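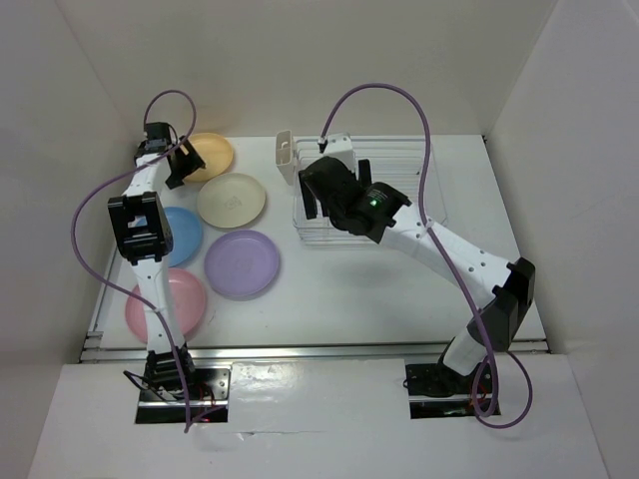
Colored plastic plates and a clear plastic dish rack.

Akero Clear Dish Rack

Most dish racks are sold with more promises than a plastic tray can keep, so we'll start with what we doubt. The maker's sheet says the Akero "dries dishes faster." Faster than what? There is no test behind that line, and we left it off the label in our Cernmont store. Plates dry when air gets between them. Any rack with decent gaps will do that.

What you get is a one-piece rack in clear plastic. It weighs 878 grams and holds 6 dinner plates if they are flat ones. Deep pasta bowls are another story — they lean on each other and you lose every second slot.

"Scratch resistant" is also on the box. We kept one by the sink in the staff kitchen for 30 days and it has scratches. They don't show much unless the light is behind them. Hard water spots do show, and on clear plastic they show badly. Wipe it down with vinegar once a week or buy the gray one.

The Mevirance rack costs more and comes with a swivel spout. We have sold both and see no reason to pay extra unless your counter slopes the wrong way.

Not for the dishwasher, whatever the sticker on older stock says. The bottom shelf will warp it.

Plates and cutlery cup sold separately. The cup from the Zacharopoulos range clips on, a bit loosely.

Returns: unused, in the box, with receipt. Limit 3 per customer while the June price lasts. Price ends 28th June.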